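Llevo desde abril recogiendo demostraciones para que un brazo aprenda a hacer recados, y mi balance provisional es que el que más ha aprendido soy yo. Sobre todo, a tener paciencia y a poner nombres decentes a las carpetas.

Esta última tanda la grabamos en el recinto de Kerach, la nave de las calles de mentira, con dos juegos de cámaras: las de la muñeca y la de la cabeza.

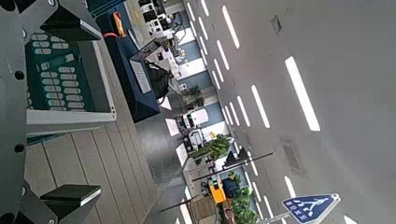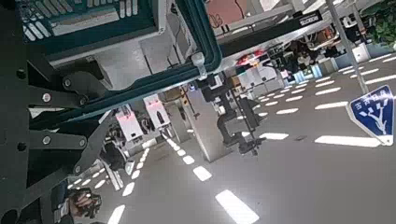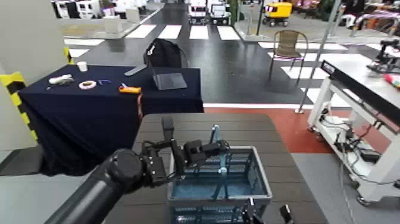
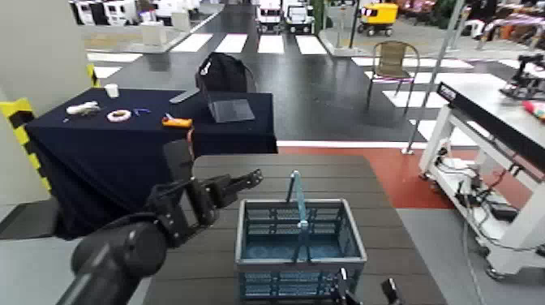 El problema que me quita el sueño se llama pereza estadística. Un modelo entrenado con demostraciones no aprende «coge la cesta y llévala»; aprende lo más barato que encaje con lo que ha visto, y si en todas las grabaciones la cesta descansa en el mismo punto, se queda con el punto y se olvida de la cesta. Me pasó en Grovthorpe, con una política estupenda que iba siempre al mismo sitio y cerraba los dedos con una convicción admirable, hubiera algo allí o no. Por eso ahora me fijo tanto en los detalles tontos. La cesta azul sobre la mesa de listones tiene el asa levantada en el centro, y así es un blanco comodísimo: una barra vertical, clara, que casi pide que la agarren. Si solo grabo eso, el día que alguien la deje con el asa tumbada tendré un robot filósofo, contemplando el vacío. De modo que en la hoja de recogida hay ahora una casilla para el asa, otra para el giro de la cesta y otra para lo que haya dentro.

La hoja, por cierto, la heredé de Osei, un proyecto anterior en el que anotábamos todo y no consultábamos nada. Tenía 25 columnas. La he dejado en 4 y nadie ha llorado. Lo que no quepa ahí se apunta en el nombre del episodio, que para eso se inventaron los guiones bajos.

Otra cosa que he cambiado: ya no tiro los intentos torpes. Antes, si el operador dudaba, retrocedía y volvía a entrar, borraba el episodio por vergüenza ajena (o propia, según quién llevara el mando). Ahora guardo esas correcciones en una carpeta aparte, porque son las únicas muestras que enseñan a salir de un apuro. Las demostraciones limpias son muy bonitas de ver – y muy poco informativas en cuanto la pinza se desvía dos dedos. Sigo borrando, eso sí, los episodios en los que una de las cámaras se retrasa respecto a las demás. Tardé tres noches en entender que el modelo no era tonto: le estaba enseñando el pasado por un ojo y el presente por el otro.

Me queda pendiente decidir qué hacer con el fondo. En una nave así se cuela de todo, desde sillas hasta semáforos, y el modelo es muy capaz de tomarle cariño a una silla. Mi idea es repetir la misma tarea en el taller de Hulgate, que es feo y estrecho y tiene una luz de gasolinera, y comparar. Si allí también encuentra el asa, lo celebraré con moderación. Si no, tocará volver a grabar, y ya tengo la carpeta creada: se llama «definitivo_3».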